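Workshop diary, 02/09/2019

Got to the unit before Tarcísio for once, which meant I had the good stool and the kettle to myself. I'd promised myself a proper evening on the arm, no tidying, no "quick" look at Jérémie's extractor fan, and I very nearly managed it. (I held the torch for the fan. That doesn't count.)

So, where we are. The plan since February has been to get the arm taking old desktop towers to bits on its own, or at least doing the dull jobs: memory out, drives out, parts put somewhere sensible. Jérémie keeps calling it Drula and I've given in, so Drula it is. Tonight was memory. I want it to come down over the board, close on a module, lift it straight and not bend anything on the way. I can do that with my thumbs in two seconds while talking about something else, and it has eaten most of my free evenings this year!

I put the Dell on its side on the slats, side panel off, and stood a hard disk up in the back slot of the printed fixture so I could see whether the new version holds one upright without a wobble. It does. Version one was awful, everything leaned. I've got the file saved as Rivas for reasons that made sense at one in the morning and I'm not renaming it now, Tarcísio has links to it in all his notes. 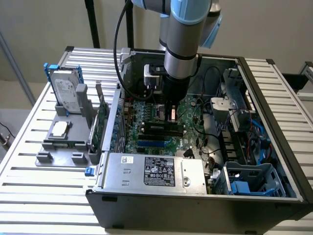 Teaching the approach

I spent ages on the approach. The trouble is always the last little bit, where the fingers are down near the slots and there's a heatsink off to one side and the power supply on the other, and you suddenly realise how much stuff there is in a PC. I dropped the speed to 8 per cent and walked it down by hand, saving points as I went. By the time I stopped for tea the log had got to 1389 lines, most of them me nudging it a hair to the left and then a hair back again. I need to write something that throws those out.

Tarcísio turned up in the middle of this with chips and opinions. His main opinion is that I save far too many points and should let the wrist camera do the last part. He's probably right, and I told him so, and then he was unbearable for the rest of the night. We had a long argument about whether to look for the slots themselves or the little latches at the ends. I say latches, they're white on a lot of boards and they stand out nicely against all that black. He says fine, until you meet a board where they're black as well, and then what? We wrote both down. We'll try both.

The other thing he's keen on is making sure it works on more than one machine, and there I can't argue. Different boards are a different world when you look straight down on them. You get slots in another order, more memory than you planned for, cables looping over the edge wherever somebody felt like putting them.

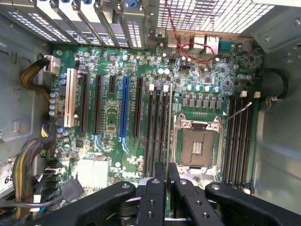

And the clearance is what worries me most, because the gripper is a chunky thing and I'm asking it to work right next door to a processor socket. With the socket open like that I don't want so much as a fingertip over the pins. I've put a keep-out box round it in the software, 44 mm on the long side, and I've set it so the arm has to come in high and go out high, no sneaking across. Tarcísio thinks the box is too big. He hasn't had to straighten pins with a needle, I have.

Force limit I left where it was. I did think about lifting it a bit but I'd sooner have a stuck module than a cracked slot, and anyway Jérémie has ideas about softer fingertips and I'd like to see those first. He's asked Sonstead for a price on a small sheet of rubber. I said I'd go up to 300 for the whole gripper rework and no further, and he made a face, so I expect it'll be more.

To do before next time: the log clean-up, a second fixture with a wider front recess, the camera mount bolts (again), and ring Pustlow about the spare towers they said we could have. Also buy milk. We've been on the powdered stuff all week and it's grim.

Locked up late, hands smelling of vinegar from the chips.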